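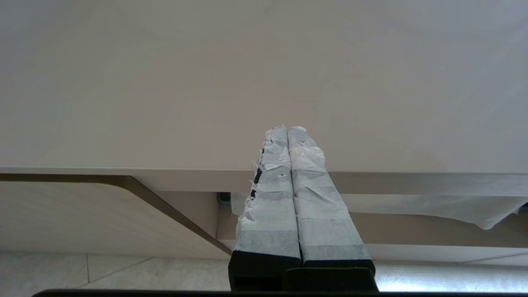
Condensation and ventilation: arrangements for the colder months

Enititz Housing received 143 reports of damp or mould during the last heating season. Surveyors visited every household that made a report, and in most cases the cause was condensation. The remaining cases were traced to leaking gutters, failed window seals or defective pipework, and were passed to the repairs team in the usual way.

The following item sets out what the association will be doing in its buildings between October and March, what residents are asked to do in their own homes, and how to report a problem. It replaces the leaflet "Keeping Your Home Dry", which should no longer be relied upon. In particular, the telephone number printed on the back of the leaflet is out of use.

Programme of works

Extractor fans will be replaced in all 43 flats at Dedovell Court, starting on the ground floor and moving upwards. The contractor is Zusteck Ventilation, which carried out the same work at Yordanov House last year. Each kitchen and bathroom will receive a new fan that runs continuously at a low speed and increases when the air becomes humid. The old pull cords will be removed and the holes made good. Residents with a kitchen fan that vents through a window pane should note that the pane will also be replaced, and that this may need a second visit.

Residents at Dedovell Court will be given 14 days' notice in writing of their appointment. If the date offered is not suitable, please contact the housing office as soon as possible so that the slot can be given to another household. Work in each flat should be completed within one visit, normally between 8.30 am and 1 pm. The operatives will need clear access to the existing fans and to the consumer unit in the hall cupboard. Please move items from worktops and window sills beforehand. Any resident who would find this difficult may ask for assistance when confirming the appointment.

There is no charge to residents for the fans or for their installation.

Yordanov House

Some residents at Yordanov House have reported that the fans fitted last year are noisy at night. The contractor has been asked to check the settings, and found on the first visits that several units had been left at the higher speed after testing. A further round of visits has been arranged for those households that have not yet been seen. Residents are asked not to switch the fans off at the isolator while waiting for a visit, and not to cover the grille.

The drying room on the lower ground floor will reopen once the new dehumidifier has been connected. Until then, the temporary arrangement for use of the drying room at Dedovell Court remains in place on Tuesday only, and keys should be collected from the housing office by 10 am.

Advice for the home

An ordinary household adds a good deal of moisture to the air each day through cooking, washing, bathing and drying clothes. When that air meets a cold wall or window, the moisture settles as water. Mould may follow if the surface stays wet for long periods.

In the kitchen, residents are advised to keep the door closed while cooking and for a short time afterwards. Pans should be covered where the recipe allows, and the heat turned down once the contents have come to the boil.

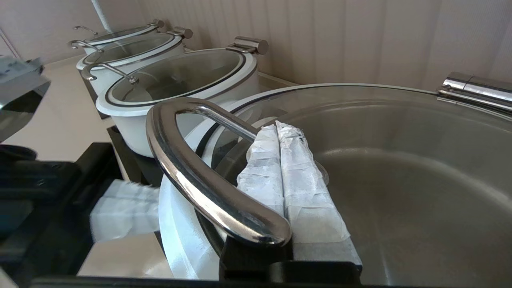
Kettles should not be left to boil for longer than necessary. Where there is a cooker hood, its filter should be washed or changed in line with the maker's instructions. A hood that returns air to the room through a charcoal filter removes smells and grease but does not remove steam, and a window should be opened slightly when it is in use.

In the bathroom, running a little cold water into the bath before the hot will reduce the amount of steam produced. The door should be kept shut during and after bathing. Water left on tiles, shower screens and window frames should be wiped away with a cloth, and the cloth wrung out into the basin.

Clothes should be dried outdoors or in the drying room wherever this can be managed. If washing must be dried indoors, the bathroom is the preferred place, with the fan on and the door closed. Tumble dryers of the vented type must be vented to the outside. Residents who wish to install one should apply for permission before making any opening in an external wall.

Furniture should stand slightly away from outside walls so that air can pass behind it. Wardrobes and cupboards should not be overfilled. Trickle vents at the top of windows should be left open throughout the winter.

Heating

Steady, low heating generally keeps walls warmer than short bursts of high heat. The association recognises that the cost of heating is a serious concern for many households. Residents who are finding it hard to heat their homes are encouraged to speak to the money advice team, whose appointments are free and confidential. The team can check whether a household is on a suitable tariff, help with applications for grants, and contact an energy supplier on a resident's behalf. Paraffin and bottled gas heaters are not permitted in any of the association's buildings.

Reporting damp or mould

Residents should report damp or mould as soon as it is noticed, whatever they believe the cause to be. Reports may be made by telephone, through the online account or in person at the housing office. It is helpful to say which room is affected, when the problem was first noticed and whether anyone in the household has asthma or another breathing condition. Photographs may be attached to online reports.

A surveyor will make contact within 4 working days to arrange an inspection. Following the inspection, residents will be sent a written summary of the findings and of any work to be carried out. If mould returns after treatment, please quote the reference number on that summary so that the case can be reopened without a new report.

Printed copies of this item in large type, and translated copies, are available on request from the housing office.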